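Friday, May 8, 2020
Bench notebook: living room table, small things trial

Purpose, as handed to me: find out if the one-tray method is any better than putting stuff away the way everybody already does. I have my doubts and I'm writing them down first so I can't pretend later that I didn't have them.

The method comes from the Nostora leaflet. You clear every small item in the room onto one surface, push the lot to the far side, set a tray on the near side, and then everything goes through the tray before it goes to a home. The leaflet says this "breaks the drift." It doesn't say what the drift is. I take it to mean the way an adapter ends up on the TV cabinet and stays there until December.

Table: the light brown wood one with the rounded corners. It was picked because it's big and in the middle of the room and you can get at it from every side. I'd have picked something plainer. The knots are dark enough that a small dark item could sit on one and be missed, and I put that in the margin of the plan last week and got no reply.

Tray: white plastic, rounded corners, short ribs on the inside walls. I don't like the ribs. Small flat things will stand up against them and then you need a fingernail to get them out. The Laten tray we had before was smooth inside and cost 473 in the local money, against 635 for this kind. I can't see where the difference went. It's also large enough to hang over the near edge of the table, so don't lean on that side.

Items: an assortment, deliberately mixed. Some have an obvious home (adapters go with adapters). Some don't, and those are the ones I care about. A scrambled Rubik's cube has no home in any house I've ever lived in.

Setup before the first pass, tray empty, items in their group beyond it:
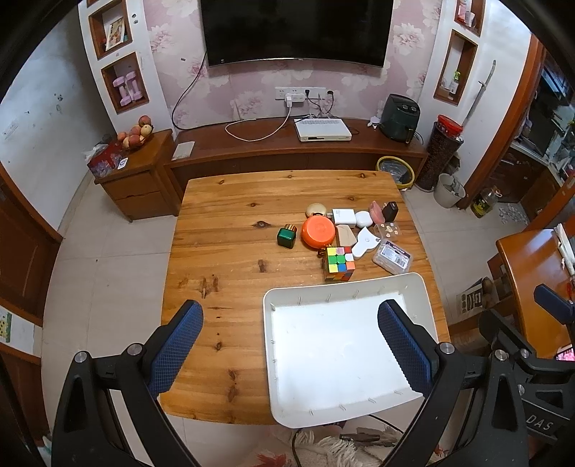

Notes on the sort

1. Order. The leaflet wants nearest first. That makes the cube number one, as it sits right up against the tray. Fine. But nearest first also means you work around the clear plastic box by the far right corner, which is set at an angle and is the easiest thing on the table to knock. I'd move the box first and forget the rule.

2. Bottle. The dark green square one with the gold cap is off on its own a bit, to the left of the orange pot-shaped thing. Good place for it. Glossy, so take it by the sides and keep it upright. If it goes in the tray lying down it will slide the minute someone picks up an end. Ask me how I know (the Laten tray, the hallway, a whole evening).

3. The orange thing. Entered on the sheet as "pot, orange," which I wouldn't swear to. It's round, it's orange, it has a flat middle. Whoever wrote the sheet should say what it's for, or it will get put in a different drawer by every person who does this.

4. Adapters. One white, one black. The plan has them down as a single category and for once I agree with the plan. The smooth white rounded case between them is the trap. White, small, rounded, next to a white adapter: it'll get swept up with the chargers by anyone going fast. I'd split those two apart before starting, but then it's hardly a fair test, is it.

5. Clear package with the small beige pieces. Shallow. Goes in flat, last, on top of nothing. The sheet says "misc." Misc is where this method falls down. Once you have a misc pile you have the same pile you started with, in a tray.

6. The beige stuff generally. Round one behind the orange, angular one nearer the right. Against this table they're easy to pass over. I'd like a plain dark cloth under the group next time. Requested, again.

What I'd want before I believe any of it

A run with no tray. Same table, same items, straight to their homes. If that takes the same time then the tray is just one more thing to wash and store, and it's not a small one.

A second run by someone who hasn't seen the sheet. I know where everything goes because I've stared at the list for two days.

Some word on where the tray itself lives. Nostora's answer is a Flandex wall rack, sold separately, 1,920. I laughed. The Belay hooks we have in the closet might take it if the rim is stiff enough. Haven't tried.

The TV cabinet is out of bounds as a landing spot for the whole trial. It's long and low and it's right there against the wall, so this will be broken by lunch. The flat off-white pad on the left end stays put and isn't part of the count.

To do: fix the sheet wording for item 3. Find the cloth. Measure the closet door for the hooks.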